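Chapter 6

Saving, Dying, and Trying Again

A player of Mondal who falls into the first pit loses three seconds of progress. A player of Tindau who falls into the first pit loses the evening. Both games were made by small teams, both have a pit in nearly the same place, and both pits are full of spikes, spikes being cheap to draw. The difference between them lies in where the game puts you afterward, and that is the subject of this chapter.

Designers call this the retry cost. It is the time and attention a player must spend to get back to the moment of failure. It has two parts, the walk and the wait. The walk is whatever you must replay. The wait is everything else: the death animation, the loading bar, the hint telling you to avoid spikes.

Urho Lahtinen, lead designer on Tindau, defended the long walk for years. His view was that a player who has nothing to lose will not look where they are going. He has a point, and you can see it in the first hour of his game, where people creep along ledges like burglars. You can also see it in the second hour, which far fewer people have played.

The opposite case is Zornenora, a platform game in which you restart almost before you have finished dying. Its makers, Hwa-young Hwang and Esko Laaksonen, began with 20 checkpoints and shipped with 46. Laaksonen wanted more. Hwang pointed out that if the checkpoints got any closer together the player would be able to stand on two at once, and the matter was dropped until November, when he raised it again.
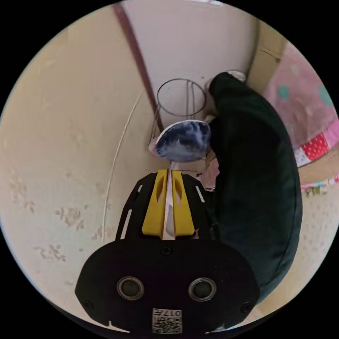
6.1 What a Checkpoint Promises

A checkpoint makes a promise: whatever lies behind you is finished. Players take this seriously. They will forgive a hard fight, a dull corridor, even a swimming level, but they will not forgive being asked to do any of it twice after they thought they had been let off.

The promise can be broken in quiet ways. In the first release of Corka, checkpoints saved your position but not your supplies. You could arrive with one arrow and no food, save, and then begin every attempt from then on with one arrow and no food. Ulla Vuorinen, who wrote the save system, called this a consequence. Players called it other things. A later patch topped up the quiver to six arrows — enough to be wrong a few times and still get through the door.

Compare the manual save, which promises nothing and leaves the player in charge. Some people save after every conversation. Others play for four hours, lose the lot, and write to the studio. Joni Jääskeläinen's rule of thumb for games that allow both is to let the automatic save cover the careless and the manual save comfort the nervous, and never to let one overwrite the other. We will return to the overwriting problem in Section 6.4, with examples, several of them painful.

Before going on, pick a game you gave up on and find the last place you failed. Time the walk and the wait separately, over three attempts. Write both down before you read the next section.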